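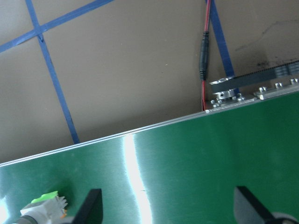 Fallora, June

Cleaning a shiny green panel without making the scratches worse, and getting old blue tape off the surface next to it

Posted by Danang Ismail in Home and Workshop > Surfaces and Finishes

I have a long green panel with a thin silver strip along the edge, and I would like to clean it up before I put it somewhere permanent. It is 1020 mm on the long side. I got it secondhand with no paperwork, no label and no maker's name on it that I can find, so I don't know what the finish is. From some angles it looks like brushed metal that has been colored green. From other angles it looks like plain gloss. I have gone back and forth on whether it is paint, some kind of colored coating, or a film stuck on top.

The problem is fine scratches. They are hairline, they go in different directions, and most of them only show up when light hits the panel low from one side. Straight on you would hardly notice them. I can't feel any of them with a fingernail. There are also some scuffs that might be marks on top of the finish and not damage, but I can't tell the difference.

I have wiped it with a dry cloth and that is all. I stopped there because I was not sure if the cloth was part of the problem. The person at the counter in Hartono sold me a bottle of Druremeo, which says on the label that it is for "hard shiny surfaces," and I have not opened it. I also have car wax, dish soap and a tube of metal polish left over from a faucet.

One end is different from the rest. It is a lighter green, more matte, with a slightly mottled look, and it doesn't reflect nearly as much as the glossy part. There is a faint line where one stops and the other starts. I would like to know if I should treat that end the same way as the rest or leave it alone. 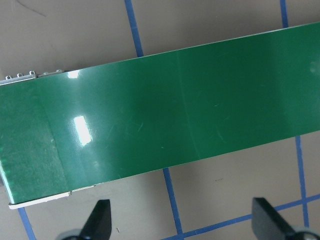
There is also a pale line going across the panel near the middle, very faint and not quite straight up and down. It could be a seam or it could be a crease. If it is a crease then I suppose the panel has been bent at some point, and I don't want to press on it while I'm rubbing.

The silver rail has small metal loops standing up from it. They seem firmly fixed and I would rather not take them off, but they are a nuisance to clean around and a cloth catches on them. A thin red and black cable also comes down to the metal hardware at the edge, so I am not keen on using a lot of water at that side.

Second thing. The surface I'm working on is a plain beige-tan color with a flat, matte finish, and I have blue masking tape on it in a few strips, two of them crossing. The tape has been there longer than it should have been. I laid it to mark positions and then left it. The label on the roll has been thrown away so I don't know how long it was rated for. I'm worried about leaving glue behind, mostly where one piece goes over the other. Near the tape there is also a gray, dirty-looking smudge that I would like to get rid of at the same time. Dry wiping does nothing to it.

So:

What do I clean the panel with, given that I don't know what the finish is?

Is there anything that makes hairline scratches less visible without sanding?

How do I get the tape off cleanly?

I have sandpaper here but the only grit I own is 80 and I assume that is not the answer.

I'm free on Wednesday to do the work and would prefer to buy as little as possible.

bench_by_the_door wrote:

You assume correctly about the 80 grit. Keep it away from the panel. It would put in scratches you can see from the far side of the room and there is no easy way back from that.

I would start from the idea that the color is thin, because on most panels like this it is. If it's a coating over brushed metal, the brushing you see is in the metal underneath and the green is a see-through layer on top. If it's film, the brushing may be printed or pressed into the film. If it's paint, well, then it's paint. In all of these cases the same mild cleaning is fine, and in all of them metal polish is a bad idea. Metal polish is meant for bare metal. It has abrasive in it and it will cut the color layer and leave a dull patch, and it will do it fast. Put the tube back with the faucet things.

What I would do:

Blow or brush the dust off first, with a soft paintbrush or similar. Do not start with a cloth. Most hairline scratches come from somebody wiping grit around with a dry cloth, and I am guessing that is how yours got there, one wipe at a time over a long period.

Mix a few drops of dish soap in a bowl of lukewarm water. Use a clean microfiber cloth, wring it out until it does not drip, and wipe in one direction. If you can see brushing lines, go along the lines. Fold the cloth to a clean side often. Then a second cloth with plain water, wrung out the same way, and a third one to dry. Don't let it dry by itself or you will get water spots and think they are more damage.

Once it's clean you can sort out which marks are scuffs and which are scratches. Scuffs are often just a smear of something else that rubbed off on the surface. Those come off with a bit more soap and some patience. If a mark has not changed at all after three goes, it's a scratch.

For the matte end, same soap and water, but nothing else. No wax and no polish of any kind. Anything waxy on a matte surface dries shiny or blotchy, and it is hard to get out again. Work on that end separately and stop at the line.

For the glossy part, a thin coat of car wax does help hide fine scratches. It fills them a little so they catch less light. Check that the can says plain wax. If it says "cleaner wax" or "scratch remover" there is abrasive in it. Try it on a spot near an edge where you won't mind, let it haze, buff it, and look at it the next day in the same low light. It won't make them vanish. It also wears off, so you will be doing it again.

I can't tell you what the line near the middle is. Run a fingertip over it very lightly. If you feel an edge, treat it as a seam and wipe along it, not across, so you don't lift anything or push water in. If you feel nothing, it may be in the layer below and you can ignore it. Either way, support the panel flat and don't lean on it.

Around the loops I use cotton swabs, barely damp. Takes a while. If the cable can be unplugged, unplug it before you bring any water near, and keep the bowl on the other side.

Never used Druremeo so no opinion.

Pell in Maltia wrote:

Just use window cleaner, it's fine. I do everything with it. For tape pull it off quick.

Orrin K. wrote:

Please don't pull it off quick, and I would skip the window cleaner too until you know what the finish is. Some of them have ammonia in them, and ammonia will haze certain plastics and films. It might be fine. You can't know in advance, and soap does the same job here.

I agree with the long answer above on the panel, so I'll only talk about the tape and the smudge.

Blue masking tape is meant to come up clean but only for so long. After that the glue either gets hard or gets gummy, depending on how warm the room is and how much sun it gets. Sun is the worst. Try a corner first, at the loose end of one strip. Fold the tape back flat on itself, so it is pulled back along the surface and not straight up, and go slowly. If it comes up in one piece with nothing left behind, you have no problem and can do the rest the same way.

If it tears or leaves glue, warm it with a hair dryer on low. Half a minute or so, keep the dryer moving, then pull while it's warm. Don't use a heat gun. Keep the warm air pointed away from the panel too. If the green turns out to be film, heat is one of the things that will lift it.

Where your two pieces cross, take the top one off first. If you start with the bottom one you'll be dragging both layers at the crossing and that is where it rips. One of your strips goes right up to the panel, so lift the panel out of the way before you start on that one. Don't drag it. Get a second pair of hands if you can, because something that long wants to flex, and put it down on a folded blanket or a clean towel.

For leftover glue on a matte surface I use a small amount of cooking oil on a paper towel. Let it sit 2 minutes, wipe, and then wash with dish soap so there's no grease. Test it somewhere out of the way, because some matte surfaces soak up oil and keep a dark spot. If the test spot darkens, use rubbing alcohol on a cloth, but test that as well, and keep it off the green. A plastic scraper or an old store card will take off the thick bits first. You can also roll a lot of glue off with your thumb if you have nothing better to do.

The smudge could be a few things. Try the soap and water first, because if it is just dirt it will start coming up on the cloth right away. If it's a rubber scuff, a white pencil eraser often takes it off, or a melamine sponge used very lightly. The sponge is a mild abrasive, so it can leave a shiny patch on a flat finish. Two or three light passes, then stop and look. Never use the sponge on the panel, no matter how well it worked on the smudge.

If you want new position marks after all this, put down short bits at the corners and change them every week.

Danang Ismail replied:

Thanks, this is what I needed. I will leave the metal polish and the sandpaper in the drawer. I checked the wax and it says "cleaner wax" on the back in small print, so I will not be using that either. Does anyone know if Druremeo has abrasive in it? The label lists nothing useful.

bench_by_the_door wrote:

Put a drop between your finger and thumb and rub. If you feel any grit, it has abrasive. If it feels smooth that doesn't prove much, some polishes are very fine, so do a test spot anyway. I'd do the soap wash first and see if you still want to bother with the scratches after. Clean panels look a lot better than you expect and you may be happy to leave it there.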